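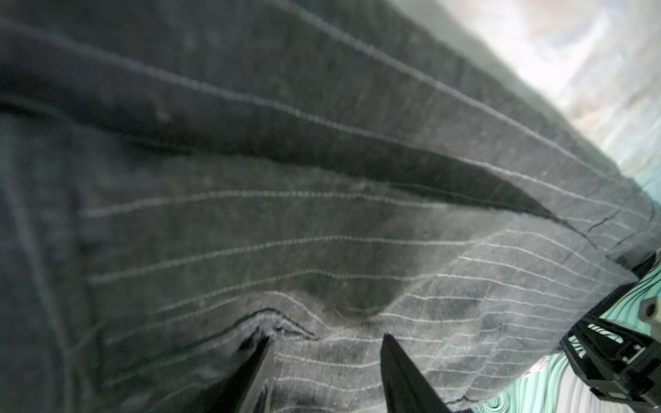

Item 4, dark cloth: folded over on itself, lint and dust on the surface.

Momstead Clothing Care
Folding and Sorting Area — Safety and Housekeeping Checklist
Date of walk-through: 5 July 2018
Form in use: Kidia, short version, with comments added
Ratings: OK / Fix / Ask again

1. Floor surface sound, no lifted edges
Rating: OK
Comment: I checked the seams and the strip by the entrance. The last report says "non-slip throughout" and gives no test and no product name, so I'm recording the floor as sound and leaving the non-slip box blank. A floor with a marble pattern can look clean when it isn't. Sweep before laying clothes out.

2. Floor clear of loose items
Rating: Fix
Comment: Marked OK on the last three forms, which I find hard to believe. There was a small pink toy on the floor next to the basket. Toys go in the lost property bin with a tag. If the customer's bag number isn't known, write "not known" on the tag and don't guess.

3. Basket in good condition and in its place
Rating: OK
Comment: Empty when checked. Run a hand around the inside of the holes before using it for knits, as a rough edge there will pull a thread. The Wouters catalog calls its baskets "snag-free." I'd still use my hand.

4. Dark fabrics inspected before folding
Rating: Fix
Comment: The sheet says every dark piece is brushed first. I doubt it. Lint shows up plainly on dark cloth at close range, and it gets pressed into the fold if the brush comes out too late. Brush flat, then fold, then look at the underside of the fold where the shadow is. Bunched spots should be smoothed out by hand and not pressed down.

5. Chemicals and sprays labeled and closed
Rating: Ask again
Comment: The cabinet list shows Plorkport spot remover, 1000 ml, one bottle. I found the list. I did not find the safety sheet that is supposed to be clipped behind it. Get a new copy from the supplier before the next walk-through.

6. Wall fixings and hanging shelves

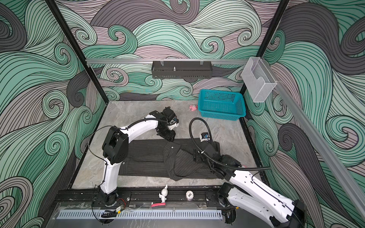

Wall fixings get passed on this form year after year with the word "secure" and nothing else. I would like to know who pulled on them. The old form also gives a limit of 100 pounds for "wall storage," with no note of which shelf was meant or where the number came from. The black perforated shelf on the back wall hangs from the rail by two small clips near its ends, and I'm not prepared to take 100 pounds on faith with that arrangement. Until somebody produces the paperwork, treat it as a place for small, light things only. Check both clips by hand each week. No full bottles, no irons, no stacks of hangers.
Rating: Ask again

7. Garments laid out correctly
Rating: OK, with a note
Comment: Pinstripes are useful here — if the stripes run crooked, so does the fold. Check buttons before folding a sleeve or lapel across the front. Loose buttons go in an envelope with the ticket. The instruction to "fold all jackets in thirds" should be struck out. It suits some and creases others, and I can't find any reason for it in the manual.

8. Cables and cords
Rating: Fix
Comment: Keep cables up off the clothing and away from buttons. The form asks only whether cords are "tidy," a word that could cover anything. I have changed the question to: does any cable touch a garment or cross the walkway? Answer it yes or no.

9. Walkway width
Rating: OK
Comment: The posted minimum is 900 mm. Measured with a tape at the narrowest point, and it passes. The earlier entry of 2000 mm must have been taken out in the hall.

10. Lighting
Rating: Ask again
Comment: "Adequate" was already printed on the form when I got it. I'd like a blank there next time.

Open items: 2, 4, 5, 6, 8, 10. Items 2 and 4 can be closed by the shift lead. Item 6 stays open until there is a written load limit for the shelf and its clips. Next full check is in October, using the revised form if Kidia has sent it by then.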